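Lunora artificial flower assortment, reviewed

July 22, 2024

I bought the Lunora mixed stems in October and have had them out on one table or another ever since. They were meant for a hallway arrangement. I ended up using them in four different places, so I have handled them more than most people would.

The hydrangea is the best piece in the box. The head is large and the petals are fabric, ruffled enough that it fills a vase without help. Mine is pale blue. The color on the Lunora page looked closer to lavender, and the blue suits my walls better. The leaves have a serrated edge and sit in a cluster on the stem, which is green all the way along.
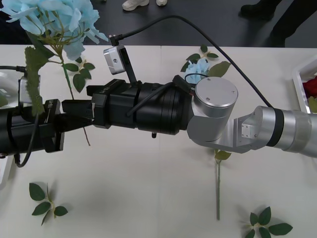

Pale-blue hydrangea with other flowers and leaves, laid out on a white table.

Bending the stem takes some effort the first time. After that it holds its angle. I cut one down with side cutters; kitchen scissors did nothing except mark the coating. The leaves can be pushed up or down a little, and one came off when I tried. I glued it back on and it has stayed.

Dust is the main problem. The ruffles hold it, and wiping makes it worse. A hair dryer on the cool setting clears most of it in a minute or two.

Before these I had the Prurnley bunch, which was cheaper and had thinner petals that frayed at the edges by spring. I also looked at Galang. Their roses are good but they only sell single colors, and I wanted a mix.

The listing had 643 reviews when I ordered. Several complained about a smell out of the box. Mine had a faint one that was gone in some 4 days with the window open.

Would buy again, mostly for the hydrangea. I would skip the matching vase, as it is too narrow for the larger stems.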